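3.2 What people wrote in the kitchen diaries

I should say up front that I expected the diaries to be dull. We asked 15 households in Handstead to jot down what happened to their dishes after every evening meal, from the last bite to the cupboard door, and I pictured page after page of "washed up, went to bed." What we got was 2,818 entries, a lot of them long, quite a few of them furious, and one in the form of a poem about a roasting pan.

The thing I wanted to know was when people feel a kitchen job is finished. Earlier work in the Drollholm study treated washing and putting away as one chore with one end point, and that never matched my own kitchen (or my mother's!). So the diary form had two separate lines, one for "washed" and one for "put away," and we left it to people to decide what each of those meant. Figure 3 has two views of a counter laid out with everyday kitchen things. 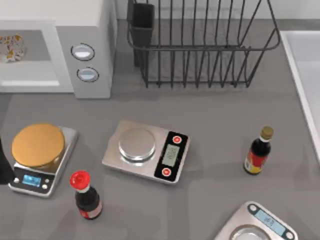
Most of the arguments in the diaries start in the stretch between those two lines. One person counts the job as done when the water is off, and the other counts it as done when the counter is clear, and they can live together for years without ever saying so out loud. The dish rack is where this plays out. Stand one at the back of the counter, next to the microwave and within reach of the sink, and it quietly becomes a second cupboard — several households told us they take their breakfast bowls straight from it and hardly open the real cupboard during the week. I coded these as "standing storage," a term I borrowed from the Yáñez survey and then stretched quite a bit.

I also coded each entry for mood, which was harder than it sounds. People are funny when they are annoyed, and it took me a few passes to stop reading every joke as good humor. In the end I went back over roughly 300 entries with the labels hidden and changed my mind on more of them than I'd like. The changes nearly all went one way, from "neutral" to "irritated," and I have kept the second set of labels in everything that follows.

Figure 3. Two computer-rendered views of a kitchen counter with a wire dish rack.

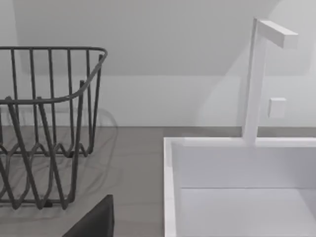

3.3 Who empties the rack

Emptying came up far less often than filling, and when it did come up it was usually in the passive voice. "Rack got emptied" is a typical line. I love this sentence and I have no idea what to do with it, statistically speaking. For the analysis below I gave the task to the diary keeper only when they used "I," and marked the rest as unassigned. The Faltier households, who joined late and used a shorter form, are left out of this part altogether — their sheet had no line for emptying, and I didn't want to guess.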